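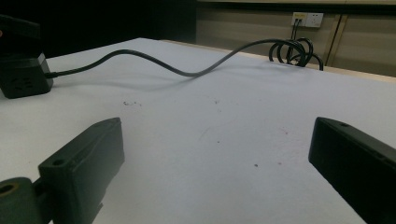 Flesel drum brake

The Flesel drum brake is a hydraulic drum brake fitted to the rear axle of light vans and small lorries built by Osagie. It is of the leading and trailing shoe type, with a single wheel cylinder at the top of the backplate and a fixed abutment at the bottom. The same assembly was later sold as a replacement part for older vehicles whose original brakes were no longer supplied.

Design

Each brake has two curved shoes mounted on a pressed steel backplate. When the pedal is pressed, fluid pushes a pair of pistons outwards in the wheel cylinder, and these force the upper ends of the shoes against the inside of the drum. The leading shoe is drawn harder into the drum by its rotation, while the trailing shoe is pushed away from it. In reverse the two shoes change roles, so the brake works almost equally well in both directions.

The drum is cast iron with an inside diameter of 273 mm. The linings are 59 mm wide and 5 mm thick when new. Early linings were riveted; later ones are bonded, which allows more of the lining to be used before the metal of the shoe is reached. The two kinds should not be mixed on the same axle.

Two return springs pull the shoes away from the drum when the pedal is released. The upper spring is the stronger and is hooked behind the shoe webs. The lower spring only keeps the shoe ends seated on the abutment - it is often left out by mistake during repair, and the result is a knocking noise over rough ground.

Adjustment

On the first version the shoes were set by hand, using a toothed wheel reached through a slot in the backplate. The wheel was turned until the drum locked and then backed off by four teeth. The procedure had to be repeated as the linings wore, and uneven setting from side to side caused the vehicle to pull under light braking.

A self-adjusting version followed. A lever attached to the trailing shoe rests on the toothed wheel and moves it on by one tooth when shoe travel becomes too great. The mechanism is handed: the left and right adjusters have opposite threads and are marked L and R on the end face. If they are swapped, the adjuster shortens instead of lengthening, and pedal travel increases with use.

Parking brake

The parking brake works on the same shoes. A cable enters through the backplate and pulls a lever pivoted on the trailing shoe. The lever acts through a strut on the leading shoe, so that both are spread against the drum. The cable should be adjusted only after the shoes themselves have been set. Where this order is reversed, the lever may be held partly applied and the self-adjuster stops working.

Development

The layout was drawn up by Marek Jelínek as a wider form of an earlier Flesel brake, which had been prone to fade on long descents. Lempi Turunen was responsible for the self-adjusting mechanism. Production of linings was at first given to Isetti and later shared with Bastitz, whose linings used a harder compound. Drivers found that the Bastitz linings lasted longer but needed more pedal effort when cold.

Known faults

Fluid leaks from the wheel cylinder are the most common fault. The rubber boots harden with age, water reaches the bore, and the resulting corrosion cuts the piston seals. Linings soaked in fluid cannot be cleaned and are replaced on both sides of the axle.

A second fault is the wear lip that forms at the open edge of the drum. On a worn brake the lip catches the shoes and prevents removal of the drum until the adjuster has been slackened. Drums may be skimmed once, within the limit cast on the outer face. Beyond this limit the wall is too thin to carry heat away and may crack between the wheel stud holes.

Related articles
Leading and trailing shoe brake
Wheel cylinder
Brake fade
Osagie light van
Bastitz linings

Text may be reused with credit - Contact the editors - Back to top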